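Stodside Bench Starter Set

If you've been meaning to learn a bit of wiring at the kitchen table, our Stodside set is a friendly place to begin. We pack red hookup wire, a blue practice board and a pair of two-layer scrub sponges for keeping the work surface tidy - you'll be glad of those!

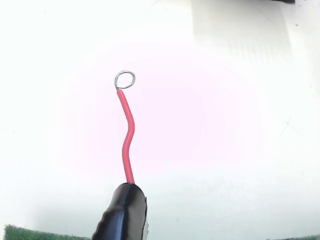
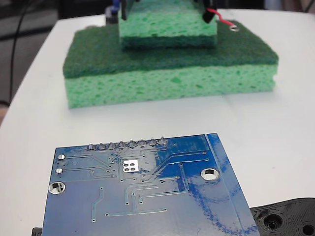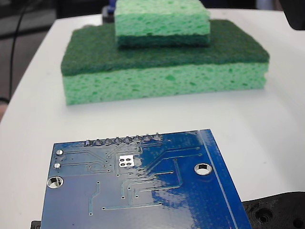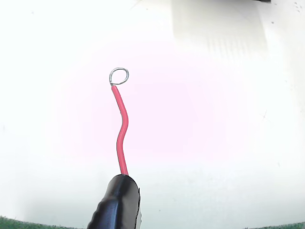 Photos: Nazanin Talebi for Inder

The little ring of bare wire at the end of the red lead is the first thing our booklet teaches, and we do hope you'll take your time over it. The board has two large mounting holes, so it can be fixed down once you've settled on a spot for it. Sets are packed in August and come with 7 practice sheets, and spare wire can be added to any order - just ask for item 281.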